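주민과 함께 다시 짜는 공공도서관 운영시간, 온누미어 생활권 의견수렴 담당 부서에 듣다
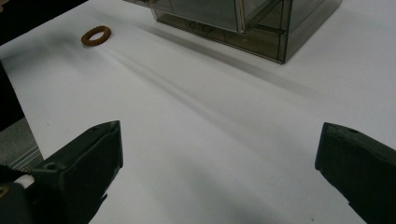

온누미어(Onumier) 생활권의 공공도서관 세 곳은 올해 5월부터 운영시간 조정안을 놓고 주민 의견을 듣고 있다. 조정안의 골자는 평일 폐관 시각을 한 시간 늦추고, 이용이 적은 오전 시간대의 일부 열람실을 통합 운영하는 것이다. 본지는 의견수렴을 맡은 생활권 문화시설 담당 부서의 책임자를 만나 추진 배경과 절차, 남은 쟁점을 물었다. 면담은 오전 10시에 청사 회의실에서 흰 탁자를 사이에 두고 진행되었으며, 책임자는 부서의 공식 입장을 전달하는 자리라는 점을 들어 직책만 밝혀 줄 것을 요청하였다.

책임자는 먼저 조정안이 확정된 계획이 아니라는 점을 강조하였다. "공고문에 '조정안'이라는 표현을 쓴 것은 의견에 따라 내용이 달라질 수 있기 때문입니다. 일부 주민께서 이미 결정된 사안을 형식적으로 묻는 것이 아니냐고 하셨는데, 지금 단계에서 확정된 것은 의견수렴 일정과 검토 기준뿐입니다."

현재의 운영시간은 놀트니스(Noltness) 분관이 문을 열 당시 마련된 기준을 따르고 있다. 당시에는 본관과 분관의 개관 시각을 통일하는 데 중점을 두었고, 지역별 이용 양상은 별도로 반영하지 않았다. 이후 놀트니스 일대에 주거 단지가 들어서면서 퇴근 후 도서관을 찾는 이용자가 늘었으나 폐관 시각은 그대로 유지되었다. 책임자는 "저녁 시간대 열람실을 연장해 달라는 민원이 꾸준히 접수되었고, 분관 직원들도 같은 의견을 여러 차례 제출하였습니다. 더 미루기 어려운 사안이라고 판단하였습니다"라고 설명하였다.

부서는 조정안을 만들기에 앞서 예비 설문을 실시하였다. 설문지는 세 도서관의 안내대와 행정복지센터에 500부가 비치되었고, 이 가운데 396부가 회수되었다. 온라인 응답까지 합하면 모두 1076건의 답변이 들어왔다. 책임자는 "종이 설문의 회수율이 예상보다 높았습니다. 자유 기재란을 빈틈없이 채워 주신 분이 많았고, 뒷면까지 이어 쓰신 분도 계셨습니다. 정리에 시간이 더 걸렸습니다만 객관식 문항에서는 드러나지 않는 사정을 알 수 있었습니다"라고 말하였다.

자유 기재란에서는 어떤 의견이 나왔는지 물었다. 책임자는 의견이 한 방향으로 모이지는 않았다고 답하였다. 직장인과 수험생은 대체로 저녁 연장을 원하였지만, 어린 자녀를 둔 보호자와 고령 이용자는 오전 열람실 통합을 우려하였다. 특히 아동 열람실과 일반 열람실을 오전에 함께 운영하는 방안에 대해서는 양쪽 모두 불편할 것이라는 의견이 접수되었다. "아이와 함께 오시는 분은 눈치가 보일 것 같다고 하시고, 조용히 신문을 읽으러 오시는 분은 소음을 걱정하십니다. 두 의견 모두 타당합니다. 조정안에서 가장 먼저 손볼 부분으로 보고 있습니다."

부서는 오전 통합 운영의 대안으로 두 가지를 검토하고 있다. 하나는 통합 대상을 참고자료실과 일반 열람실로 한정하고 아동 열람실은 종전대로 두는 방안이며, 다른 하나는 통합 없이 안내대 근무 인원만 조정하는 방안이다. 후자의 경우 자료 대출과 반납을 한 창구에서 처리하게 되므로 대기 시간이 길어질 수 있다. 책임자는 두 방안의 소요 예산을 비교한 자료를 의견수렴 마감 전에 누리집에 게시하겠다고 밝혔다.

예산에 관한 질문도 빠질 수 없었다. 폐관 시각을 늦추면 인건비와 냉난방비, 경비 용역비가 함께 늘어난다. 책임자는 "추가 재원을 전부 새로 확보하겠다고 말씀드리기는 어렵습니다. 오전 시간대 조정에서 생기는 여유분을 저녁으로 옮기는 것이 기본 구상이었습니다. 오전 조정의 폭이 줄어들면 저녁 연장의 범위도 다시 계산해야 합니다"라고 하였다. 세 곳을 한꺼번에 연장하지 않고 수요가 많은 놀트니스 분관부터 시작하는 단계별 시행도 배제하지 않는다고 덧붙였다.

직원의 근로 조건에 대해서는 별도의 협의가 진행되고 있다. 저녁 근무가 늘어나는 만큼 교대 편성을 다시 해야 하고, 대중교통이 일찍 끊기는 세제르(Sezer) 분관의 경우 귀가 문제도 남아 있다. 세제르 분관은 생활권 외곽에 자리하여 마지막 버스가 현행 폐관 시각 직후에 출발한다. 책임자는 "직원뿐 아니라 이용자에게도 해당하는 문제입니다. 문은 열려 있는데 돌아갈 차편이 없다면 연장의 의미가 크지 않습니다. 교통 담당 부서에 막차 시각 조정을 문의하였고, 아직 회신을 기다리고 있습니다"라고 전하였다.

세제르 주민들 사이에서는 분관이 이번 조정에서 소외되는 것이 아니냐는 지적이 나온다. 이에 대하여 책임자는 이용량만으로 우선순위를 정하지는 않을 것이라고 답하였다. "세제르 분관은 방문자 수가 적은 편이지만 한 번 오신 분이 머무는 시간은 깁니다. 인근에 다른 열람 공간이 없기 때문입니다. 저녁 연장이 당장 어렵다면 주말 개관 시각을 앞당기는 방안을 주민과 상의하고자 합니다."

의견수렴의 한 축인 주민 설명회는 도서관별로 한 차례씩 열린다. 본관과 놀트니스 분관에서는 오후 7시에, 세제르 분관에서는 버스 시간을 고려하여 오후 2시에 시작한다. 설명회에서는 부서가 조정안을 소개한 뒤 참석자가 자유롭게 의견을 내며, 발언 내용은 요지를 정리하여 공개한다. 발언을 원하지 않는 참석자는 현장에 비치된 의견서를 작성하여 제출할 수 있다. 의견서에는 이름을 적지 않아도 되지만, 회신을 받고자 하는 경우에는 연락처를 기재해야 한다.

설명회에 오지 못하는 주민을 위한 창구도 마련되었다. 부서는 온라인 의견 접수 창구인 스켄두스(Skendus)를 운영하고 있으며, 접수 기간은 공고가 게시된 날부터 14일이다. 스켄두스에서는 도서관을 선택한 뒤 시간대별 의견을 따로 입력할 수 있고, 제출한 의견은 마감 전까지 수정할 수 있다. 기간이 짧다는 지적에 대하여 책임자는 "예비 설문을 이미 거쳤다는 점을 고려한 기간입니다. 다만 설명회 마지막 회차가 마감일과 가까워서, 설명회에서 나온 의견은 마감 이후에 정리되더라도 모두 검토 대상에 포함합니다"라고 답하였다.

온라인 이용이 익숙하지 않은 주민은 도서관 안내대에서 직원의 도움을 받아 의견을 입력할 수 있다. 전화 접수는 받지 않는다. 책임자는 과거 다른 사안에서 전화로 들어온 의견의 취지가 기록 과정에서 달라진 사례가 있었다며, 본인이 내용을 확인할 수 있는 방식으로 통일하였다고 설명하였다. 큰 글씨로 인쇄한 공고문과 의견서는 세 도서관과 행정복지센터에서 받을 수 있고, 수어 통역은 설명회 사흘 전까지 신청하면 제공된다.

접수된 의견이 어떻게 처리되는지도 확인하였다. 부서는 의견을 운영시간, 공간 이용, 인력, 교통, 기타로 분류하고 각 항목에 대한 검토 결과를 수용, 일부 수용, 미수용으로 나누어 공개할 계획이다. 미수용 의견에는 사유를 함께 적는다. 같은 취지의 의견은 묶어서 답변하되, 의견의 수가 적다는 이유만으로 검토에서 제외하지는 않는다. 책임자는 "찬반 투표로 받아들이시는 분도 계시는데, 숫자만으로 결정하지는 않습니다. 한 분이 주신 의견이라도 시설 안전이나 접근성에 관한 것이라면 반드시 확인합니다"라고 말하였다.

면담 중에는 운영시간과 직접 관련이 없는 요구도 화제에 올랐다. 예비 설문에는 본관 주차장의 야간 조명을 밝게 해 달라는 요청과 놀트니스 분관의 반납함을 출입문 바깥으로 옮겨 달라는 요청이 포함되어 있었다. 조명은 저녁 연장과 맞물려 있으므로 이번 검토에서 함께 다루고, 반납함 이전은 시설 관리 부서로 이관하였다. 본관 매점의 영업시간에 관한 문의에 대해서는 위탁 계약에 따른 사항이어서 계약 갱신 때 논의할 수 있다고 답하였다.

조정안이 시행되는 경우 곧바로 조례를 개정해야 하는지에 대해서는 그렇지 않다는 설명이 돌아왔다. 도서관의 휴관일은 조례에 정해져 있으나 개관 및 폐관 시각은 운영규정에 따르므로 규정 개정으로 충분하다는 것이다. 다만 예산이 늘어나는 부분은 의회의 심의를 거쳐야 하며, 부서는 최종안과 함께 비용 추계서를 제출할 예정이다. 책임자는 "심의 과정에서 범위가 달라질 가능성도 있습니다. 그 경우에도 달라진 내용을 다시 알려 드리겠습니다"라고 하였다.

시행 이후의 점검 계획도 들을 수 있었다. 연장된 시간대의 이용 현황은 분기마다 공개되고, 첫해에는 이용자와 직원을 대상으로 한 만족도 조사가 별도로 실시된다. 이용이 저조한 시간대가 확인되더라도 한 분기의 결과만으로 되돌리지는 않는다는 것이 부서의 방침이다. 시험 기간이나 방학에 따라 방문 양상이 크게 달라지는 도서관의 특성을 고려한 것이다.

마지막으로 주민에게 당부할 사항을 물었다. 책임자는 가능하면 이용하는 도서관과 시간대를 구체적으로 적어 달라고 하였다. "'늦게까지 열어 주세요'라는 말씀도 감사하지만, 어느 분관을 몇 시까지, 어떤 용도로 이용하고 싶으신지 적어 주시면 검토에 큰 도움이 됩니다. 현행 시간이 좋다는 의견도 같은 비중으로 살펴보겠습니다."

조정안 전문과 설명회 일정은 각 도서관 게시판과 생활권 누리집에서 확인할 수 있다. 스켄두스에 제출된 의견의 검토 결과는 최종안과 함께 같은 누리집에 게시된다.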